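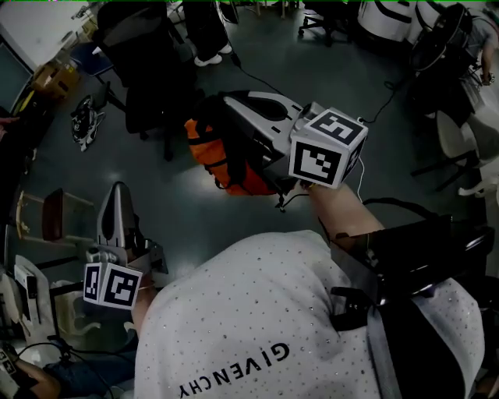
I've become a big fan of teaching robots without a robot in the room. You give people a gripper for each hand, put marker cubes on the grippers so their movement can be tracked, and let them get on with ordinary jobs. The Javlow paper did this with 158 hours of handling, and I think it's the most exciting result I've read since August.

What won me over was the bag test. Bags sag and fold differently every go, and the older Ocampo policy, trained on 1000 remote-controlled runs, mostly froze when a strap flopped over. Javlow kept going!

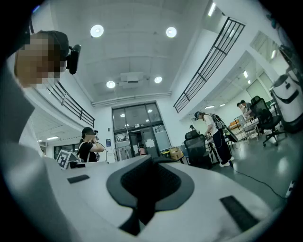 Why people make better teachers

Steering an arm from a console is slow, and you learn to favour moves the arm finds easy. With the tool in your own hand you nudge, regrip and change your mind halfway through. All of that colours the data, and I'd argue the messy bits are worth the most. 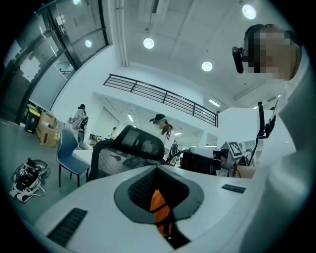

I'd still like to see 2 things: the same test on the cheaper Leltex arm, and a run with the head cameras left out. The Era group tried the second with 128 demos and got a muddle, but that's a tiny set. More hours, please, and more kinds of bag.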